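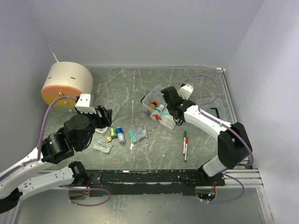
Xiomara Okafor asked, before the chair had found the right page, whether the minutes of the last meeting could be corrected to show that she had objected to the parking plan and had not, as written, "enjoyed" it. The change was made. The rest of the minutes were approved as read, or at least as skimmed.

Home About the Association Meetings Minutes Street Map Contact

Lemieux Street Neighbors' Association
Minutes of the September meeting, 21 September 2022
Held in the back room of the Divon Building

Present: the chair, the secretary, Xiomara Okafor, residents from both ends of the street, and one man who was looking for the chess club and stayed for the cookies.

1. Parking on Lemieux Street

The chair presented the parking plan again. It is the same plan with a new cover. Residents of the even side would park on the even side, and residents of the odd side would park on the odd side, except on sweeping days, when everyone would park somewhere else. Asked where somewhere else was, the chair said the Pemum lot. Asked whether Pemum had agreed to this, the chair said a letter had been drafted.

A resident from the hill end said that 36 cars do not fit in the Pemum lot. The chair said it had never been tried. The secretary was asked to find out how many spaces the lot has and to report back before the letter goes out.

Vote on the plan put off to the next meeting. Xiomara Okafor wished it noted that she still does not enjoy it.

2. The block party

Held earlier this month and generally felt to have gone well, apart from the hour when it rained and the hour when the band played. The party cost roughly $800, which is more than was set aside. Most of the difference went to ice. It was agreed that next year one person will buy the ice, and that this person will be told so.

The folding tables were returned to Divon with one more table than was borrowed. If you are missing a table, please speak to the secretary. 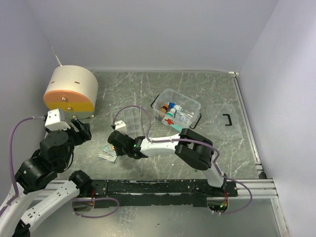

There was a long talk about whether the party should move to the flat end of the street. The hill end pointed out that the hill end is where the shade is. The flat end pointed out that soup had been lost. Both sides were thanked. The party will stay where it is and the soup will be served in mugs.

3. Leaf pickup

The leaf contract with Enix runs out this fall. Enix has offered to renew at the same price with one fewer visit, and describes this as a loyalty offer. The chair will call and ask what the offer is for people who are not loyal.

Until then, leaves go in paper bags at the curb by 10 in the morning. Bags put out the night before will be opened by the raccoons, who attended last year's pickup in full.
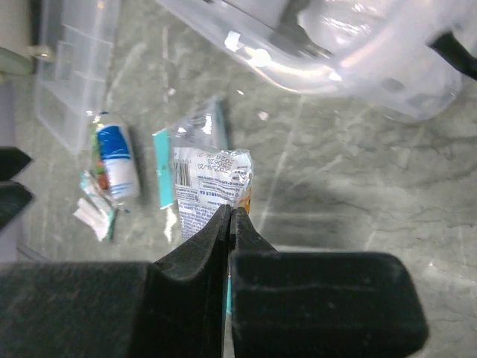

4. Other business

The speed bump by the mailbox has been repainted and is now easier to see as you hit it.

A request to make these meetings shorter was discussed for 20 minutes and will be taken up again next time.

Meeting closed when the building lights went off. The next agenda will be taped to the Divon door. Items for it should go to the secretary in writing, signed, and preferably on one side of the paper.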